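Home | Issues | Sections | Authors | Search
10/07/2022
By the Mando project group, Mirnthorpe

4.2 Bathroom chores in simulation

We turn now to the room that gave us the most trouble, and, we must admit, the most enjoyment. Kitchens have had a good deal of attention from people in our field, and bathrooms rather less, though anyone who keeps house knows which of the two gets put off until Saturday. Our bathroom tasks were run in Sima, the simulator we described in Section 3, with 200 attempts for each of 3 chores: wiping the floor, closing the toilet lid, and picking up a small item and setting it down again. 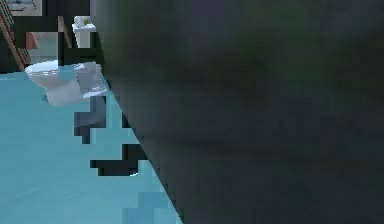 Figure 6. Simulated bathroom with toilet, pedestal and blue floor; robot arm in the foreground.

The lid was the kindest of the three, and Mando closed it in 168 attempts. Floor wiping went less well, mostly in the tight spots beside the toilet, where a person would simply crouch and reach around without giving it a thought. We had allowed up to 1,000 steps per attempt, and many runs used them all going over the same clean patch. So can a machine do the bathroom yet? Parts of it, we think, given patience and a forgiving room. We hope to repeat the tests in the Umcombe apartment in December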